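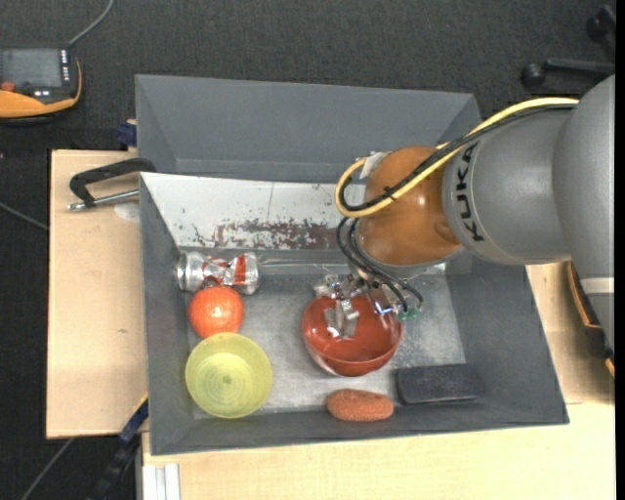
*Bjartur Frandsen*

## How a TV talent show counts your vote

On many television talent shows, the people watching at home help choose who stays and who goes. This page explains how the votes are added up, using a singing show called Temulari.

### Two kinds of score

Each singer on Temulari gets a score from the judges and a score from the public. The judges hold up numbers. The public votes by phone or on the show's website.

The two scores can't simply be added together. A judges' score might be 12, while a public score might be 2,000 votes. If you added those, the judges' numbers would hardly matter. The producers turn both scores into **ranking points** first.

### Ranking points

Say there are four singers left. The singer with the most public votes gets four points, the next gets three, then two, then one. The judges' scores are changed into points the same way. Each singer's two sets of points are then added.

A singer with 2,000 votes gets only one more point than the singer just behind, even if that singer had 541 votes. The size of the gap is ignored - only the order counts.

### What happens in a tie?

Two singers can finish with the same total. On Temulari, the one with more public votes is placed higher. Other programs let the head judge decide. The rule has to be written down before the season starts.

### Who checks the count?

A separate company, called an **adjudicator**, checks the numbers. It looks for votes that arrived late and for people who voted more often than the rules allow. Temulari allows 2 votes per phone number. Extra votes are removed before the ranking is done.

The host is given the result in an earpiece or on a card. The long pause before the name is read out is planned - it is written in the script, often with a note for the drummer.

### Words to know

- **Producer:** a person who organises the making of a program.
- **Ranking:** putting things in order from highest to lowest.
- **Adjudicator:** someone who checks that rules were followed.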